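Care of Dark-Coated Metal Tools and Fittings

Household Advice Service, Fisville
Last reviewed: Sep 20, 2025

This page applies to pliers, clamps, brackets, hinges and similar items supplied with a dark protective finish. It does not apply to cast-iron cookware, for which separate guidance is available at the Flornberg office.

Checking for wear

A dark finish on metal is thin. It usually goes first along the edges and at the tips, where the metal meets other surfaces, and the lighter metal shows through. Fine scratches and small pale specks on the flat faces are common in tools that have been used for some years and do not in themselves call for any treatment. Bare edges should be looked at more often, particularly in an unheated shed or garage.

Reddish-brown marks need closer attention. Wipe the area with a clean white cloth and a drop of light oil. If colour comes off on the cloth, treat the mark as rust. If the cloth stays clean, look again in daylight before doing anything further, as dark metal readily picks up colour from whatever is near it.
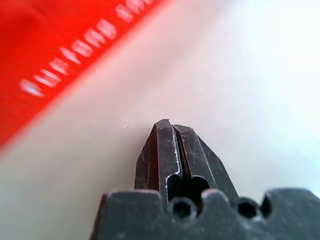
One reader has written to say that she gave up wire wool altogether after it took more of the finish off her clamps than the rust ever had, and that she now uses an old toothbrush and oil, left overnight and wiped away in the morning. The Service has no objection to this method for light marks. It is slow, but it spares the coating.

Removing light rust

Brush away dust and filings with a dry brush, paying attention to narrow gaps, screw holes and any recess where two parts meet. Apply a little oil and leave it to stand. Work the mark gently with a stiff nylon brush, wipe, and repeat if necessary. Where rust has begun to flake, the Tuter workshop desk will advise on whether the item is worth keeping.

Vinegar should not be used on coated metal. It lifts rust, but it also attacks some dark finishes and leaves a dull grey patch that cannot be put right at home.

Moving parts

Open and close hinged or sliding parts several times after oiling, then wipe off the surplus. Oil left standing in a joint collects grit - sawdust is the usual trouble - and the joint becomes stiff again within weeks.

Storage

Tools should be hung or laid flat on a dry cloth, with a gap between them. Closed tins and plastic boxes hold damp unless a drying sachet is placed inside. Sachets issued by the Service weigh 200 grams and should be changed each February.

Further help

Leaflet 305, Oils and Waxes for the Home Workshop, may be collected from the Fisville and Flornberg offices during opening hours. Leaflet 413 deals with the sharpening of garden tools. Requests for the older Sjögren rust chart can no longer be met, as the remaining copies have been withdrawn.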